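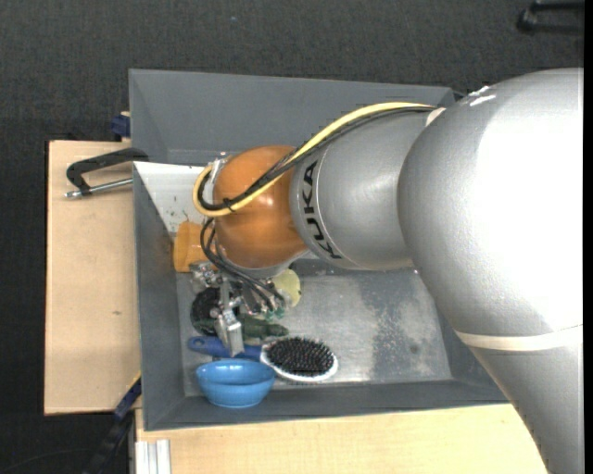 Our small rules for the picking cell

18/10/2018, by Caradog Craddock
Print | E-mail

At Plallholm we now have a page of rules beside the cell, and I want to write down the ones I think are good.

First, the speed. When a person is near the bin, the arm moves at 200 mm per second or less. I know it is slow. Please do not change it to save a minute.

Second, the cables. Before each shift we look at the ties and the hoses on the wrist, with the arm stopped and the key in your own pocket. A loose hose is written in the book, even if you fixed it yourself.

Third, the clamps are checked by hand after some 40 picks. My colleague from Minhas finds this too often. We will discuss it again in November.

I am still not sure how to write the rule for visitors.

Recent posts
Who keeps the key?
Notes from my visit to Liludico
Labelling the stop button in 3 languages
Stusora manual, chapter 6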